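We use cookies to make this site work. Accept all / Manage settings

Reading time: 2 min

Usbridge Home Workshop Course
Handout 5: Small parts and where to put them
Ermira Berisha

Right, drawers! I love this session more than I should. Last time we tipped everything out of your jam jars and sorted it by what it does (fixing, hanging, joining), so you should have your piles ready. If you haven't, do that first and come back to this after.

I like to work on a big pale surface, as dropped washers show up so much better on it. Stand the organiser at the back, leave yourself plenty of space in front, and take one drawer right out at a time. Fill it on the table, slide it home, then go on to the next. I used to fill mine in place and I was forever picking panel pins out of the carpet – never again.

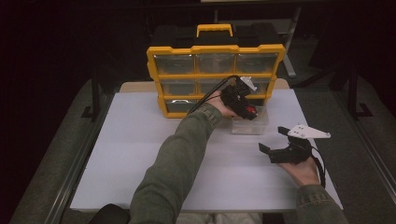
Fig. 1. Bottom right drawer out on the board, the others still in.

Put the heavy stuff in the bottom row, please, and the things you reach for every week at the top. Clear fronts help, but they go cloudy, so label them anyway. Pencil on masking tape is fine.

For next time: finish one full row and bring me your list of leftovers. Mine had 30 things on it, five of them keys!

Sign up to our newsletter for new handouts.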